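Plevis Kitchen Notes
Looking after a pale wood worktop (and the bowls and baskets that live on it)

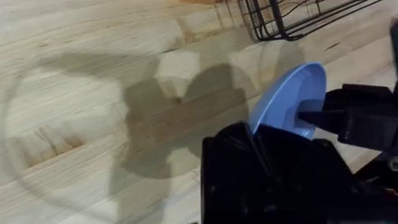 Pale wood strips, a blue plastic bowl and a black wire basket.

I love a wooden top. I've had one for 8 years now and I still run my hand along it every morning while the kettle boils, which my family finds very funny. People write in to say they'd be terrified of one, all those rings and stains, and I always tell them to go for it! The care is easy once you've got the habit, and most of the habit is to do with what you put down on it.

Wiping down
Warm water, a drop of washing-up liquid, a cloth wrung out as hard as you can manage. Go with the strips, end to end, then dry straight away with a tea towel. Don't leave it to dry by itself, especially around the sink, where water likes to creep into the seams. Knots and amber patches are part of the wood, so please don't scrub at them (I spent a whole afternoon on one in my first week, thinking it was tea).

Oiling
Twice a year for me, once in March and again when the clocks have gone back. Clear everything off, wipe, let it dry overnight, then rub in a thin coat of food-safe worktop oil with an old cotton T-shirt. Wait 6 hours and do another. Two thin coats beat one thick one every time – thick oil goes tacky and then you've got crumbs stuck to your worktop for a fortnight. Lay the oily rags out flat outdoors to dry before you bin them, as they can heat up and catch fire if they're left scrunched in a ball.

Wire baskets
A wire basket is the best thing I know for onions, lemons and garlic, because the air gets all round them. Lift it when you move it! Dragging is how you get those thin grey scratches. If yours has a rough spot underneath, stick on a few little felt pads, or do what Sajib Liyanage suggested in a letter to us and sit the whole thing on a cork mat. Once a week tip out the onion skins, and dry the wires well after washing so they don't leave rust marks on the wood.

Plastic bowls
Light, cheap, cheerful, and they don't chip the worktop when you drop one. I use mine for peelings while I'm cooking, then for salad once it's had a good wash. A few things I've picked up:

Tomato and turmeric stain. Rub the inside with a little cooking oil before you wash it and a lot of the orange comes away with it.

For smells, fill with warm water and a big spoonful of bicarbonate of soda and leave it until bedtime.

Skip the scouring pad. A matte finish goes shiny in patches and it never looks the same again.

Dry the bottom before you put a bowl back on the wood. A wet rim left overnight makes a lovely neat ring, and you'll be sanding it out at the weekend.

If you do get a ring
Fine sandpaper, gently, always along the grain, and go a little wider than the mark so you don't end up with a dip. Wipe off the dust, then oil the patch 2 times. It'll look paler or darker than its neighbours for a bit and then it settles in.

Next time: getting limescale off a draining rack.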